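3.2 Solid waste retained at the sink

Strainer baskets were inspected in 60 shared kitchens at the Revdale and Wisham sites. Each kitchen had one sink fitted with a removable basket, and occupants had access to a separate bin. Baskets were left undisturbed until the evening inspection, when the contents were lifted out, drained for 15 minutes, sorted by hand and weighed by category. The categories were food residue, paper and tissue, textile, metal foil, rigid plastic and unidentified matter. Items too degraded to separate were assigned to the last category.

A total of 764 items larger than the sorting mesh were recorded. Food residue dominated by mass at both sites, but paper and tissue formed the largest category by item count. Dry goods such as cups and foil were often found among the other waste, as in Figure 4.
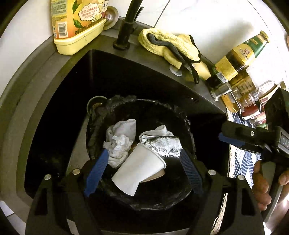 Figure 4. Mixed waste in a sink strainer basket, including a paper cup, crumpled tissue and aluminum foil. Dark deposits are present on the basket rim.

The count and mass results therefore lead to different rankings, and both are reported in Table 3. Mass is the more useful measure for estimating the load on the drain line. Item count better reflects how often occupants used the basket in place of the bin. Tissue was weighed after draining only, and its mass includes retained water. No correction was applied.

Rim deposits were scored separately on the Jara scale, which runs from 0 (clean) to 4 (continuous raised layer). Scores of 3 or higher were recorded in more than 80 percent of the Wisham kitchens. The scale was developed for floor drains, and its upper two grades are difficult to distinguish on dark baskets. Where the two inspectors disagreed, the lower score was kept. Deposits were not sampled for composition; the scraping procedure used in the Brasteder trial damaged the basket coating and was not repeated.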